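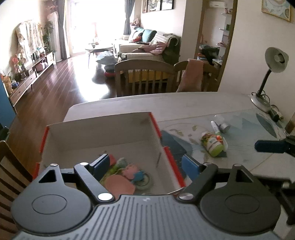 *Blue pads over the toy box, with the second gripper coming in from the right.*

# Irnley bench notes: trying the hand-held grippers

Welcome along, and thanks for stopping by! We've spent a good part of January comparing two sets of finger pads for the Irnley hand-held gripper, and the blue rubber ones have taken up more of our evenings than I'd care to admit. Most of it happens at a dining table, which suits us nicely – the light is good, the kettle is close, and there's always something odd-shaped within reach that nobody minds us squeezing.

The toy box is our favourite test and also the one that causes the most grumbling. Soft things fold, flop and hide behind one another, and flat felt is the worst of the lot (the pink piece especially, which likes to lie right down on the floor of the box). We gave each set of pads nine tries per toy, and the blue rubber managed the felt seven times. The harder Dromlow pads slid straight over it more often than not, though they were lovely on bottles.

A few things for anyone setting up something similar at home:

- Come down over the middle of the box and keep both pads clear of the walls before you close. It feels slow at first, but your wrist gets used to it.
- Leave the bottles for a separate round. Going from fabric to a smooth round shape changes how hard you squeeze, and the scores get muddled.
- Wipe the pads between rounds. Felt fluff builds up faster than you'd think!

Next up is the Torres controller, which we're hoping will give us a softer close, and after that the Huston arm if the mounting plate ever arrives. I'll add more to this page as we go.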